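Murdale Witness Archive – Set-up Guide
Section 6: Preparing footage of a police stop for deposit

Read this section before connecting the phone or camera that holds the recording.

1. Switch the device to airplane mode. Do not open the recording in an editing app.
2. Connect the device by cable and start Murdale Intake.
3. Select Copy Original. Files over 25 GB are split into parts and rejoined on the server.

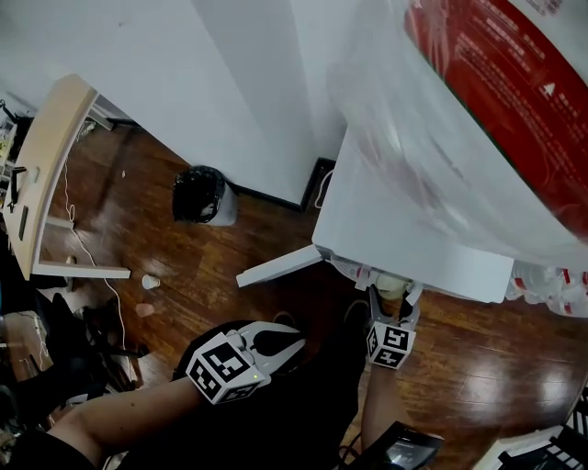

A reader in Nastby writes that step 3 failed until the phone was unlocked, and asks for the guide to say so. Unlock the device before selecting Copy Original, and keep it unlocked until the checksum is shown.

4. Write down the last 8 characters of the checksum. Keep them apart from the file.

CAUTION: Do not rename the original. Renaming breaks the link to the custody log. 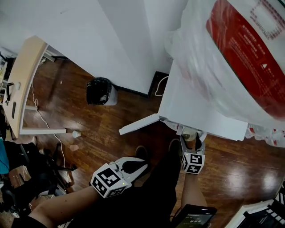 6.1 Blurring bystanders

1. Open the working copy – never the original – in the Wernitz module.
2. Set Face Match to 70. Lower values may miss faces turned to the side.
3. Leave officers' badge numbers visible unless a court order says otherwise.

NOTE: Audio is not masked by default. Names spoken aloud must be muted by hand.

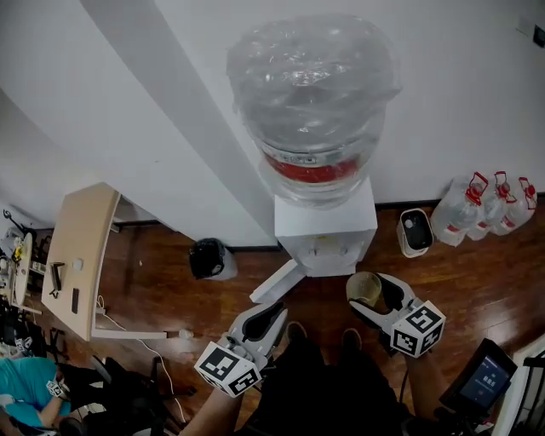

When masking is complete, save the working copy and choose an access level. Family Only holds the file back from public search. Legal Hold sends a copy to the Manurung server and locks both versions against deletion.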